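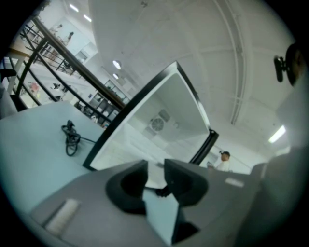
Finger pads on one of the hand-held grippers, monitor behind.

Osagie gripper station – setup and care FAQ

I look after the station upstairs, and I get the same handful of messages every week, so I've put my answers on one page. Write to me if yours is missing!

What do I do first when I come in?

Check the finger pads. Squeeze each gripper shut a few times and feel for grit or a pad that has shifted on its mount. I wipe mine with a damp cloth (no solvent, please, I've ruined a set that way) and let them dry before I touch anything on the table. Then open the fingers all the way and let the software zero them.

How do I know the marker cubes are good?

Look at every face under the ceiling lights. A scuffed corner or a greasy thumbprint over a black square is enough to make tracking jump. Then try to wiggle the cube. If it moves on its mount at all, tighten it and run the calibration again – yes, the whole thing, sorry.

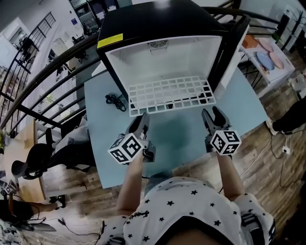
Funmilayo Garba wrote in to say that she calibrates again after lunch too, even when nothing has been touched, and that her left gripper has drifted far less since she started. I've copied her on this and I'd recommend it to anybody doing long days.

Where should the appliance go?

Within easy reach of both arms, with the door able to open fully. If you have to stretch, your wrists twist and the cubes turn away from the camera. Coil the power cord and park it to one side where your fingers won't snag it. With the mini fridge, do one slow practice reach toward the shelf before you record.

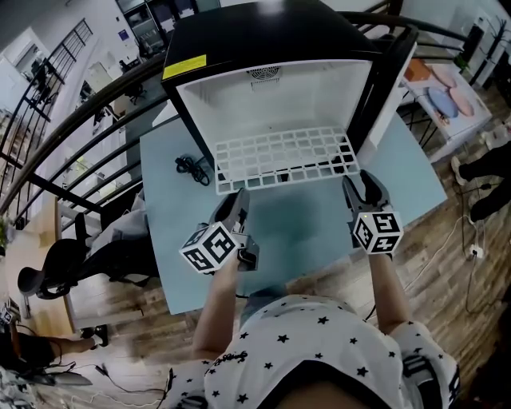 How often do the pads get replaced?

I swap them every 200 sessions, or sooner if they feel slick. Spares are in the Jenico box, drawer 17. Change both pads on a gripper together and write it in the log.

One gripper won't zero. Now what?

Unplug it, wait 17 seconds, plug it back in with the fingers open. If it still sulks, tag it and leave it on my desk. I do repairs on Monday.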